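New care routine for gripper tools at Pukadstead 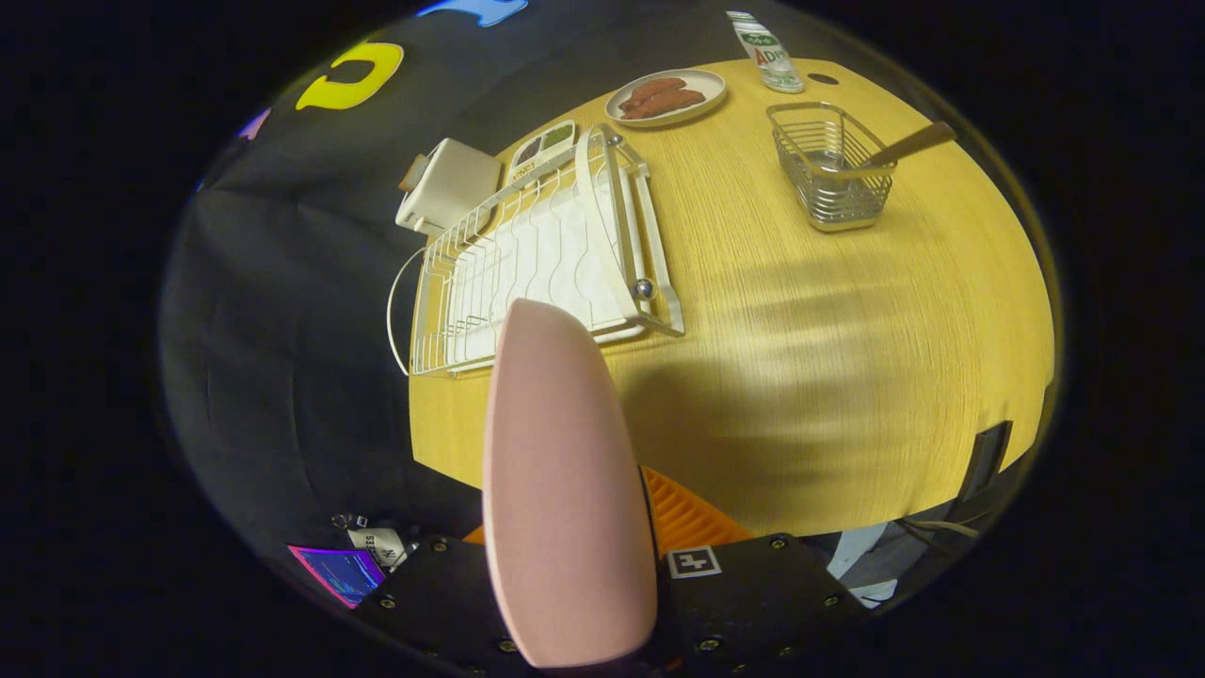 The pink finger of a gripper tool, with a dish rack and utensil basket on the table beyond.

The Pralent workshop at Pukadstead has adopted a fixed care routine for its gripper tools. Finger pads will be wiped down daily and replaced after 400 hours of use, and body screws checked at each change - a task led by Els Wouters. Bram Van der Linden will keep the service log. The routine takes effect in November.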